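Brullonora Open Afternoon

The Brullonora Open Afternoon is a yearly visiting day held each June at the Brullonora workshops, where the small automation firm Atora builds and tries out its two-armed sorting benches. It began as a tea for the families of the people who worked there, and over the years it has grown into a proper public event, with a printed programme, a talk or two and a good deal of standing about with cake. It is known locally as "the Arms", and people will ask one another in the shop whether they are going up to the Arms this year.

Background

Atora moved into the building when the glove makers Mac Giolla left it, and for a long while the old name stayed over the door, which led to some confusion among visitors and at least one parcel of lambskin. The first open afternoon was got up by Tadhg Lenihan, then the workshop manager, who wanted his mother to see what he did all day. She brought her choir with her. The visitors' book for that year holds 19 names, most of them sopranos, and it is still put out on the hall table for people to leaf through.

Numbers rose once the local paper took an interest, and a later year drew 900 people, far more than the lane could manage. Since then tickets have been limited to 200 and given out by post, with 78 of them kept back for schools -- a rule that Ishbel Rutherford brought in when she took over the running of the day, and one that has been warmly defended ever since.

The bench demonstration

The heart of the afternoon is the bench demonstration, given in the long room at two o'clock and again at half past three. Two arms face each other across a white table, with coloured bins set out between them, and the work is the plain sort of picking up and putting down that the firm's customers ask for. Visitors are let in by small groups and may stay as long as they like, though the children at the front tend to stay longest and have to be coaxed out with biscuits.

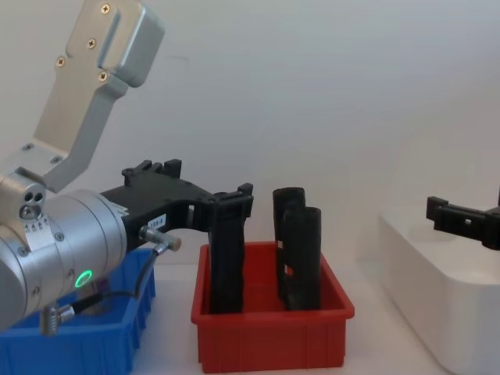 A black piece held in the gripper over the red bin. 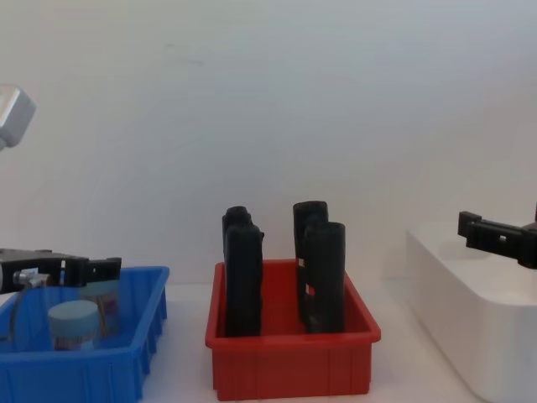 The programme

Before the first demonstration there is a welcome talk, which has been given for several years by Edgars Grigaitė and is fondly remembered for running over. He likes to begin with the history of tongs. Jinlong Jiang follows with a shorter and rather more practical session on grippers, in which old fingers and worn pads are passed along the rows so that everyone can have a feel of them and ask whatever comes into their heads.

Upstairs, the Brinutent is put up on the landing. It is a canvas shelter, named after the firm that sewed it, and inside it younger visitors can work a pair of hand-operated grabbers and try to move beanbags from one tub to another. Babar Sial, who looks after it, keeps a chalkboard of the best scores, and grown-ups have been known to queue for it too -- quite shamelessly, in some years.

Visiting

The workshops are at the top of the lane, ten minutes on foot from the bus stop. Doors open at one o'clock and the last group goes in at four. There is a ramp at the side entrance, and the long room has chairs along one wall for anyone who would sooner sit. Tea is served in the yard if the weather is kind and in the packing room if it isn't. Dogs are welcome in the yard only.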